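Radwood Family Memoirs Collection: Data Card

Version of September 9, 2023 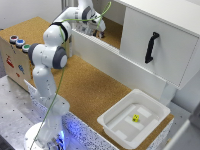 1. Summary

The collection brings together catalogue records for 1,147 published memoirs in which a son or daughter writes about a parent's working life abroad. It is maintained by the Radwood reading room at Muvthorpe and is intended for students of life writing, librarians and family historians.

2. Contents

Each record holds the title, the year of first publication, the parent's occupation, the countries named in the text and a short abstract. Some 900 records also carry subject headings. The full text of the books is not included.

3. Sources

Records were drawn from the Eler card catalogue and from the Cirillo bequest of printed memoirs. Where the two disagreed on a date, the title page was followed. Translations are entered under the original title - the English title is given in a separate field.

4. File layout

The data is supplied as 16 plain text files, one for each region. Fields are separated by tabs. An empty field means that the information was not found.

5. Known limits

Diplomats, soldiers and missionaries are heavily represented. Nurses, engineers and traders are not well covered. Privately printed works were entered only when a copy could be consulted, and 40 such titles await checking. Abstracts written before the present version vary in length and tone.

6. Use and corrections

The records may be copied for study and teaching, provided that the collection is named. Corrections should quote the record number and the edition consulted. Those received by the end of December will be considered for the next version.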